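Cable Clutter at Shared Desks: A Term Project on Power Strips and Small Parts

Dae-han Yeon
Lakstead College, Workplace Studies
Submitted 2021-07-02

1. Background

The study rooms on the second floor of the Oltimness building have shared desks. Students bring laptops, chargers, lamps and sometimes a monitor, and all of it has to be plugged in somewhere. The wall outlets are low and few. Over the years people have brought in power strips and left them, and by last December most of the desks had one lying on top with cords running off in several directions.

My project looked at how to keep a desk like this usable. I wanted to find out where a power strip should go, what to do with the small loose parts that collect around it, and whether a simple setup would still be in place after some weeks of normal use. The course gave us one term and a small budget, so I kept to things that could be bought in a hardware store or made from packing material.

2. What was there at the start

I began by writing down what was on the desks at the end of the day. The strips were the largest items, but they were not what people complained about most. In the short survey I left in the rooms, the most common complaint was that there was no flat space left to write on. The second was that small things got lost. Students named plug caps, adapter ends, cable ties and the rubber feet that come off laptops.

I received 18 completed survey sheets. This is not many, and most came from students who use the rooms in the evening, so the answers may not fit the people who come in the morning. Two sheets had only drawings on them and I did not use those.

Several students wrote that they would not move a strip that somebody else had plugged in. I had not thought of this before. It means a strip tends to stay wherever the first person of the day puts it, even if that is the middle of the desk.

3. Options considered

Strip on the floor. This clears the desk completely. The problem is feet, bags and mop water. The building staff asked me not to do it, and I dropped the idea early.

Strip fixed under the desk. I tried a bracket from Floren, the kind with two screws. It held well, but students had to bend down to find a free socket, and after a few days someone had brought a second strip and put it on top of the desk. The desk frames also belong to the college and I was allowed to drill only one of them.

Strip in a box. The Jara cable box is a closed box with slots at both ends. It looks tidy. Large chargers did not fit inside with the lid on, so the lid was left off and then went missing.

Strip on the desk in a marked place. For this one I used a tabletop cover of thin cardboard and drew a line where the strip should lie. It is the cheapest of the four and the one I ended up testing for the longest time.

4. The cardboard cover

The cover is cut from flat sheets laid edge to edge. I chose cardboard for three reasons. It can be drawn on, it can be replaced when it gets dirty, and a light plain surface makes small parts easier to see. The rooms already had dark desktops, and a black cable tie on a dark desktop is very hard to find.

My first cover was one large sheet that had been folded for shipping. The folds did not go flat, and a pencil rolled toward the lowest one each time. For the second cover I used smaller pieces and taped the joins from below. The seams still show, but a pen can cross them without catching. I weighted the sheets with books overnight before taping them. I would do this for longer next time — the corners of the sheet nearest the window began to lift again in the second week.

The cost of the cover was low. The tape was more expensive than the cardboard, which I got free from the mail room.

5. Trying different positions

I tested the strip in three positions on the cover: along the back edge, along the side, and at an angle. I expected the back edge to be the best. It leaves the most room in front, but tall plugs pressed against the wall and people pulled the strip forward to get at them. Once it had been pulled forward, it stayed there.

Along the side worked for right-handed students and annoyed the left-handed ones, who had cords crossing under their writing arm.

The diagonal position takes up more of the surface when measured with a ruler. In use it was left alone more than the other two. With one end turned toward the back, the sockets can be reached from the chair and also by a person standing next to the desk.

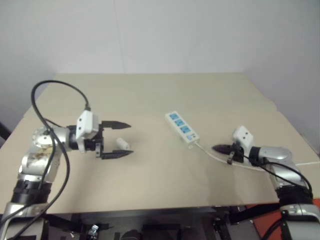
Figure 1. Power strip placed diagonally on the covered tabletop, with a small white cylindrical part lying on its side to the left of it.

6. Small parts

For the loose parts I tried a shallow tray, and later a drawn circle on the cardboard with the word PARTS in it. The tray was used as a trash can for gum wrappers and pencil shavings. The circle did better, perhaps because it does not look like a container. White parts were harder to spot on the pale cover than dark ones, and a darker circle would help with that.

Cylindrical parts roll, and a circle on paper does not stop them. A low rim of folded card would be enough. I ran out of time to test one.

7. Results and remaining questions

At the end of the test the marked position was still being used on the desk with the diagonal line. The desk with the side position had gone back to its old state, and the cover from the back-edge desk had been thrown out by mistake during cleaning. I can compare the first few weeks for all three desks but not the whole period.

I did not measure how much heat builds up around a loaded strip on cardboard. The advisor raised this in my review and it should be checked before anyone puts covers in all the rooms. A thin hard board with the same light color may be the better choice for permanent use.

The survey sheets and the cutting plan for the second cover are in the project folder in the department office.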